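家务这件事，机器做到哪一步了

Fimum的测试厨房在一栋旧楼的二层，上午十点开始干活。Máté Vida负责排任务，他把清单贴在门后，一共14项，从擦台面到收拾零食抽屉都有。我问他现在能放心交给机器的有几项，他想了一下，说：“7项。放心的意思是，我可以去隔壁接个电话。”

剩下的那些，多半卡在软的东西上。Vida说，罐子、盒子、瓶子都好办，形状固定，抓哪里都差不多。袋装零食就麻烦，里面的东西会跑，袋子一捏就变形，上次的抓法这次未必管用。“人伸手进抽屉，眼睛可以看着别处。机器每一次都得重新判断。” 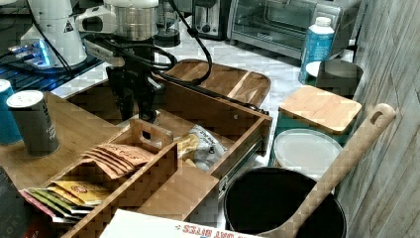

Manju Kaushik不太同意把问题都归到抓取上。照她的看法，夹得住夹不住只是小半，更难的是决定东西该放哪儿。每家抽屉的规矩都不一样，茶包跟饼干放一起算不算乱，得问住在那里的人。她认为这类设备头一年应该少动手，多问话。

Vida听过这个意见，承认有道理，不过他觉得问得太多也会让人烦。去年八月他们在Sisodia的一间员工茶水间试过，机器每放一样东西就在屏幕上请人确认，到星期二下午，已经没人愿意走过去按了。后来改成默认放回原来的格子，只有碰到没见过的包装才问。

速度是另一个问题。收拾一个抽屉，熟手不到两分钟，机器要将近13分钟。Vida对这个数字不怎么着急。“洗衣机也比手洗慢，大家照样用，反正那段时间你可以干别的。”他更在意中途停下来的次数，停一次就得有人过去看，省下的工夫就没了。

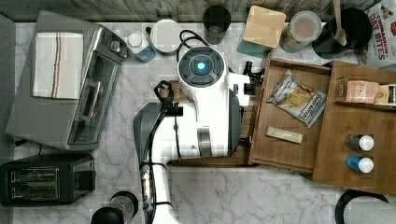 他接着说到货架。店里补货比家里简单，同一种商品摆一排，位置是定好的，灯光也一直开着。Wullik的两家小店已经在夜里让机器补瓶装饮料，白天还是人来做，顾客一多，过道里没法让它慢慢挪。薯片一类的袋子，店里也仍旧靠人上架。

我问他自己家里会不会装一台。他说暂时不会，厨房太窄，价钱也不合适，再说他喜欢自己洗碗。要是哪天它能把孩子的书包腾空，把饭盒拿出来，他愿意再考虑。

下一轮测试会加上叠毛巾和清空水槽。叠毛巾他估计年内能成，水槽他不肯说时间。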